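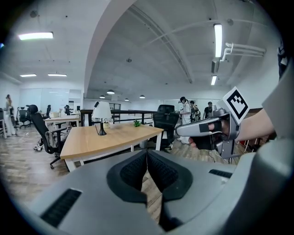

Pumevgate publicó en septiembre su guía de buenas prácticas para la recogida de demostraciones con pinzas de mano, un texto que llevaba tiempo circulando en borradores entre los equipos que se dedican a esto y que por fin puede leerse entero, con sus anexos y todo. Son 15 páginas, se dejan leer en un rato y están escritas (se agradece mucho) pensando en quien sujeta la pinza durante toda una mañana y también en quien luego tiene que ordenar los datos.

La coordinadora del documento, Thoa Tô, cuenta que el trabajo empezó por una pregunta bastante modesta: cuándo hay que parar a descansar. De ahí fueron saliendo las demás. Para responderlas, el grupo revisó 766 sesiones cedidas por Zornham y por el taller Quách, y encontró que en 337 faltaba algún dato básico en la ficha, casi siempre la fecha de la última calibración o el nombre de la persona que había revisado los dedos de la pinza antes de empezar.

La guía pide cosas muy concretas. Los marcadores de posición deben ir planos, limpios y bien pegados, y si una esquina se levanta se cambia el marcador entero. Las almohadillas de agarre se miran al comienzo de cada turno y se anota su estado, aunque estén perfectas. Cada operario trabaja un máximo de dos horas seguidas y puede cambiar de mano cuando lo necesite, sin que eso obligue a descartar la toma. Cuando se usan dos pinzas a la vez, ambas se calibran el mismo día y en la misma sala.

El capítulo más comentado es el que se ocupa de las oficinas compartidas y demás lugares por los que pasa gente. El texto recomienda avisar de palabra y con un cartel a la entrada, pedir el consentimiento por escrito a quien vaya a aparecer en las grabaciones y dejar siempre un recorrido alternativo para quien prefiera no salir. También fija un plazo para solicitar que se borre una toma, asunto que se discutió largo y tendido y en el que, según reconoce Tô con buen humor, todos acabaron cediendo un poco.

«Nos gustaría que la gente la imprimiera, la llenara de notas y nos la devolviera», dice la coordinadora, que ya guarda una carpeta bien gorda de sugerencias para la próxima revisión.

La adopción es voluntaria. El laboratorio de Plirncombe ya la aplica en sus turnos de mañana y Zornham prevé hacerlo cuando termine de formar a su personal. Los comentarios pueden enviarse a Pumevgate con el formulario del último anexo, que también incluye una ficha de sesión lista para fotocopiar.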